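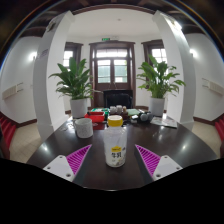 The Common Table: Looking After Shared Surfaces in Residential and Staff Lounges
Speaker notes, Poppy Whiteley, Residential Services, Koltier
Winter briefing for house managers, 2022-12-22

Opening

Good morning, and thank you for joining at what I know is an awkward point in the year. Most of your houses will be running at half strength from tomorrow, and the lounges will be used by whoever is staying on. I have been asked to speak for half an hour on the large shared table, and to leave time for questions.

Every Koltier house has one. In the older buildings it is the long dark table in the main lounge, with chairs that have been replaced more often than the table has. In the two newer houses it is a round one. Residents eat at it, work at it, sort their post on it and leave things on it. My subject this morning is the last of these.

(Pause. Ask for a show of hands: who has a written rule about the table at present? In April it was fewer than half of the houses.)

What is on the table

In April we asked house managers to walk into the lounge once a day and write down what had been left on the table with no person sitting by it. The returns came from six houses and gave us 1291 entries. I am grateful to everyone who kept this up, particularly over the bank holiday.

The largest group, at 482 entries, was drinking vessels: mugs, cups, glasses and bottles. I should like to stay with this group for a moment, as it is the one that does the damage.

After that came paper in all its forms. Notebooks, folders, single sheets, opened envelopes, takeaway menus. Then small electrical things: chargers, earphone cases, a calculator that appeared in the returns for Kirkegaard House on eleven consecutive days. Then small containers of every sort, such as jars, pill bottles, hand cream, sugar and sauces. Trays and boxes came last, although they take up the most room.

Two remarks on the returns. Very little of it was rubbish. A resident who sees a half-full bottle with its cap on will not throw it away, and neither will the cleaner, so it stays. The second remark is that things attract things. Where a tray had been left, the next day's entry nearly always recorded something in it or beside it.

The surface

(Hand round the three finished samples. Ask for them back at the end.)

The older tables have a polished finish. It is handsome and shows the light well, and for the same reason it shows everything else. House managers sometimes report a table as damaged when it only wants wiping, and sometimes wipe for weeks at a mark that has gone into the finish. Please check before doing either. Stand at the end of the table, bend until the light from the window lies across the top, and look along it. A smear sits on the shine. A mark in the finish interrupts it.

For daily care, a soft cloth wrung out in warm water with a very little washing-up liquid, then a dry cloth straight after. Work along the grain. Lift things, do not slide them. Mugs with an unglazed ring on the base are the worst offenders for scratches, and it is worth turning one over to see.

Sprays are not to be used on these tables. I know that some houses have a cupboard full of them. They leave a film that builds up over a term and turns cloudy, and it then has to be taken off by the contractor. Basoden quoted us for three tables last year and the figure was enough to settle the matter.

White rings left by hot cups will often fade if they are left alone for a day or two. Please do not try mayonnaise, toothpaste, cigarette ash or a hot iron, all of which have been tried in our houses. Report the ring with the house name and its place on the table, and wait.

Condiments and unlabelled bottles

I have been asked to say something on this by the kitchen team.

Many of our residents keep their own seasonings, and a good number of these have labels in a language that the house manager does not read. That is no reason to move them or to treat them as suspect. It is equally no reason to guess. A translucent bottle with a coloured cap may be vinegar, cooking wine, a cleaning product or a drink, and we have had one case of a guest pouring the wrong one on to a salad. No harm was done.

The rule we propose is that anything in a bottle has its own place and does not live on the shared table overnight. Food goes to the resident's shelf in the kitchen. Cleaning products go to the cupboard under the sink. Medicines go back to the resident's room, and if a small medicine bottle is found with no owner in sight, it is taken to the office the same day and entered in the book. Where the contents are not known, ask in the house message group with a photograph of the label. It is almost always answered within the hour.

Clearing without giving offence

This is the part of the work that brings complaints, and I should like to spend most of our discussion time on it.

A resident's things on a common table are still the resident's things. We ask you not to stack papers that were lying loose, since the order may matter, and not to close a book left open. Where a surface has to be cleared for an event, give notice the evening before. Then move each person's things together, as a group, to the side table. A shallow tray for each group does very well and costs little.

The Curkent trays that some of you ordered in the autumn are suitable. Please write the date on a slip and put the slip in the tray. After seven days the tray goes to the office.

(If time is short, leave out the next paragraph.)

At Kirkegaard House the manager tried a basket at the end of the table marked for lost property. It was full in a week and was then treated as a second table. I mention this because several of you have suggested the same thing. A place to put things needs a day on which it is emptied, and the day must be written on it.

What may stay

We do not wish to see bare tables. A lounge with nothing out looks as though it is waiting for an inspection, and residents stop using it. A plant is welcome, provided the pot has a saucer or is a closed one, and provided it stands at the end of the table or on the floor beyond it and not in the middle where people pass dishes. Broad-leaved plants want dusting every fortnight. Coasters should be out at all times and there should be more of them than seems necessary. One tray for salt, sugar and napkins is reasonable in houses where residents eat together.

Replacement

The allowance for each house is 4000 for the whole of the lounge furniture, and a replacement table of the same size would use nearly all of it. Refinishing is cheaper, but the room is out of use for around 6 days while the finish hardens, and it cannot be done in term. If you believe your table needs either, write to me by the end of January with photographs taken along the surface as described.

Questions

(Likely questions. Short answers below.)

Tablecloths: permitted for meals, to be taken off afterwards. Damp caught under a cloth does more harm than a spill.

Glass tops: no. They have been looked at twice and refused on grounds of weight.

Laptops: no objection, but please ask for a mat under anything with worn feet.

Candles over the holiday: the fire policy applies – none, including in jars.

Please return the finished samples to the box by the door, and sign the sheet.

Comments (4)

M. Okell
Thank you for putting the notes up. I could not attend. Does the seven-day rule count the days when the house is closed?

Poppy Whiteley
It does not. Please start counting from the day the house reopens, and alter the slip accordingly.

Lounge rep, top floor
The looking-along-the-table trick works well. Three of our "stains" were soup.

Janet R.
We have had coasters out since October and they go missing at the same rate as teaspoons. Is there a supplier for cheap ones? The cork sort would do.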